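Washing a big fluffy throw without ruining it?

Posted in Laundry and Fabrics
102 views

Khalil Kanaan
Member, Grastbridge

Hello all. I've got one of those big fluffy throws, a pale lavender grey thing, and I'm very fond of it. It lives on the sofa and everybody uses it, including the dog when I'm out of the room. It could do with a wash now and I'm scared stiff of doing it, as the last one I had came out of the machine like an old bath mat, all clumped and scratchy.

The label has been cut off (by me, years ago, it tickled) so I don't know what it's made of. I'd guess polyester but I couldn't swear to it. Can it go in the machine? Do I need special stuff? And can I tumble dry it, or is that what killed the other one? I've no washing line at the moment, just an airer in the spare room.

Thanks in advance!

hattar
Member

30 degrees, bit of liquid, done. Never had a problem. You're overthinking it mate

Randa Dabbas
Regular
11 April 2025

Hi Khalil, I'd be a bit more careful than that, especially with no label! I've ruined one and saved three, so make of that what you will.

First thing, take it outside and give it a really good shake, then go over it with a soft brush to get the dog hair out. If you leave the hair in it just felts itself into the pile and you'll be picking at it until July. If there's a mark on it, dab with a damp cloth and a tiny drop of washing-up liquid, and try it on a corner first in case the colour runs.

Then wash it on its own, cold or 30 at the very most, on the delicates cycle with the spin turned right down. Use half the liquid you normally would and no fabric softener at all. I know it sounds backwards, but softener coats the fibres and that's how you end up with the greasy, flat look. My neighbour swears by Grinadent powder, but I find powder sits in long pile and doesn't rinse out, so liquid for me every time. 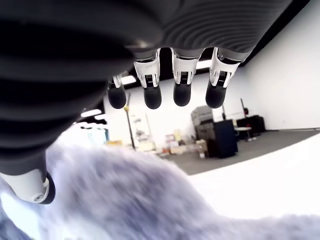 Drying is where most of them get wrecked, and I'd bet money the tumble dryer did for your old one. Heat melts the very ends of the fibres if it's polyester and they never go soft again. Roll it up in a couple of big towels, press (don't wring!), then lay it over two or three rails of the airer so the weight's spread out. Every few hours go back and ruffle it with your fingers, against the pile and then with it, and when it's nearly dry give it another brush. Mine took a day and a half with the window open.

If it's too heavy for your machine when wet, do it in the bath. It's hard on the knees but it works.

Khalil Kanaan
Member, Grastbridge

Brilliant, thank you Randa, I did have the dryer on full for the last one so that explains a lot. Will try the bath as my machine's only small.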